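Ticket 484: wrist camera feed drops out when the arm reaches low
Opened by: Amrit Poirier
Status: open
Project: Varo (student arm, Naylor robotics club)

Hi all, me again, sorry! Varo has started losing its wrist feed and I've run out of ideas, so I'm dumping everything I've tried in here before I go to my tutorial.

What happens: the arm homes fine, picture's lovely, then I send it down towards the basket and the feed freezes. The arm keeps moving (a bit scary the first time, I went for the stop button). The Varen logger just says "frame timeout 1000 ms" over and over until I restart the node.

Tried so far:

Swapped the USB cable for the one out of the drawer. Same thing.

Dropped the joint speed from 1000 to 600. It froze later in the move but it still froze, so I put it back.

Rolled back to the Pernetti driver we used in December. No freeze for ages and I got very excited, then it went on the next low reach. Bugger.

Unclipped the cable at the elbow and held it slack by hand while a mate drove. Ran the whole reach over and over without one dropout! So my money's on the cable getting tugged when the wrist pitches down.
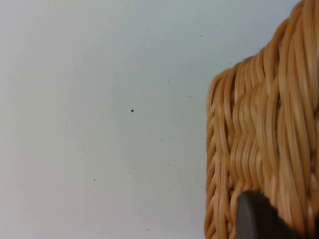 I'd like to reroute it on the outside of the forearm with a proper loop at the elbow, but that means moving the cable clip and I don't want to drill anything without an okay from whoever looks after the frame. Also, does anybody know if we've got a right-angle USB plug? The straight one sticks out a fair way and I reckon it's catching too.

I've left the speed at 1000 and the old driver on for now. Please don't update it till I've had another go!

Cheers,
Amrit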